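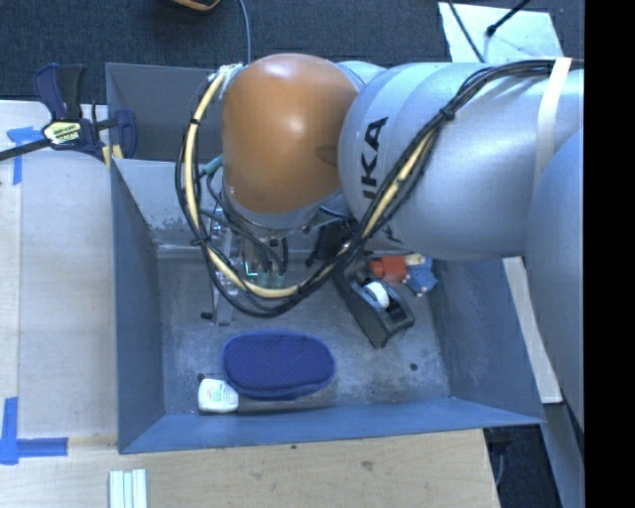
Projects > Bostbridge > Rerum > README

Search this project Go

Last updated: February

Rerum: the bin inventory

Hi! This is the README for Rerum, my list of the small stuff that lives in the bins at our Bostbridge workroom. It started as a text file called "where is the tape" and got out of hand. There are 3,353 rows in it now and I still can't always find the tape.

What's in the list

One row per thing, or per bag of things if they only make sense together. A box of wood screws is one row. A jar of mixed screws is also one row, and it has the word "sorry" in the notes column.

The columns:

item – what I'd call it if I were yelling across the room
bin – the bin code, like B14 or C02
kind – hardware, kitchen, fabric, paper, toy, or other
size – small, medium, or "hangs over"
condition – fine, worn, or broken but keep
notes – whatever I felt like typing

The "other" kind is bigger than it ought to be. I went through the whole thing last winter and moved roughly 200 rows out of it, mostly into kitchen (measuring spoons, jar lids, a truly silly number of bottle stoppers), and it still fills up again when I'm tired. If you have a better set of kinds, please tell me, I'm not attached to mine.

The bins

The main bins are open metal ones, gray-blue, no lids. I love them. You can see what you've got from above, they don't sag when you fill them with hardware, and they wipe clean. They're loud, though, so if you're dropping in a handful of hinges while someone is on the phone, maybe put a dish towel down first.

We sort on the light wood tables. Please put a bin down flat and lift it again when you want to move it – dragging one leaves a gray line, and I have sanded those lines out more than once. Things that roll go in last. If something does get away from you, check the carpet with a flashlight held low, because it's dark charcoal and it eats black washers for breakfast.

Anything that hangs over the rim gets "hangs over" in the size column even if it's skinny. Spatulas, dowels, the long paintbrushes. I used to put those under medium and then they kept snagging when the bins went back on the shelf.

How I sort

I tip out one bag at a time, pull the obvious things first, and leave the weird little parts for the end. Broken things get looked at once. If I can name what they'd be useful for, they stay, and otherwise out they go. Duygu Uçar did most of the fabric rows and she's a lot stricter than I am, so if fabric looks neater than hardware you know who to thank!

The first 300 rows were typed before I had bin codes, so a few of them still say things like "the heavy one by the door." I'm fixing them when I run into them.

Where the things came from

Most of the kitchen stuff came in two big cartons from Turisska when they cleared out their back shelves. The buttons, ribbon, and zipper pulls are from Altıntaş. The rest is drawer leftovers, mine and other people's.

Known problems

- "Clip" means at least 5 different objects. Read the notes.
- Rows for bin C09 are out of date. I split it in half and only updated one half.
- Some toy rows are really kitchen rows (small plastic cups, I go back and forth).
- There's no color column. I tried one and spent a whole evening arguing with myself over teal, so it's gone.
- Spelling. "Carabiner" is in there four ways.

Using it

Open the list in any spreadsheet program. It's comma separated, with quotes around the notes column, so don't strip those or the longer notes will spill into extra columns. Sort by bin if you're putting things away and by item if you're hunting.

Take a copy, chop it up, use it for your own shelves. If you fix a row, send me the bin code and the item name together – the item name alone won't do it, see "clip."

To do

- finish C09
- weigh the full hardware bins before we stack them any higher
- new labels for the B row, the old ones are curling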